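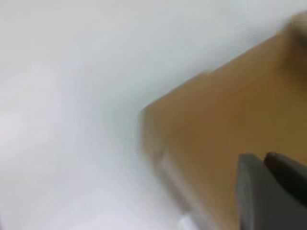 Natália Lukáč had a 24-second lead coming off the bike in Povham and lost nearly all of it in the first two miles of the run.

"I went out too hard," she said the morning after. "My legs felt good for the first half mile, so I kept pushing, and then I had a stitch."

She held on to win by four seconds over Seema Prajapati and moved to the top of the Varela Series with 2814 points. Prajapati is second, 388 points back, with one race left.

Lukáč, 29, came to triathlon from swimming. She was a 200-meter butterfly specialist until she was 21 and says she still trains like one, with five pool sessions most weeks.

"People tell me to swim less and run more. My coach told me that too. We cut one swim last January and I got slower at everything, so we put it back."

Her coach is Damián Ponce, who raced long course himself before a hip injury. They changed her bike position over the winter, moving the saddle forward and raising the bars a little. Lukáč said it took her until the third race to get used to it.

"The first two I was sore in the neck and I got dropped on the hills. I finished ninth and eleventh. Damián said to leave it alone, and I did, but I wasn't happy about it."

On the final stretch in Povham, she did not know how close Prajapati was.

"I could hear people yelling her name. I didn't look. If I turn around I lose my stride, I always have."

The series ends in Cellden, on a course with a lake swim and four laps of the old town. Lukáč has raced there twice and did not finish the first time, after a flat on the second lap. She needs a top-five finish to take the title no matter what Prajapati does.

"Fifth is not a plan," she said. "I'll swim hard and try to get away with two or three others. After that it depends who wants to work."

She flies out next week and will ride the course with Ponce before the race.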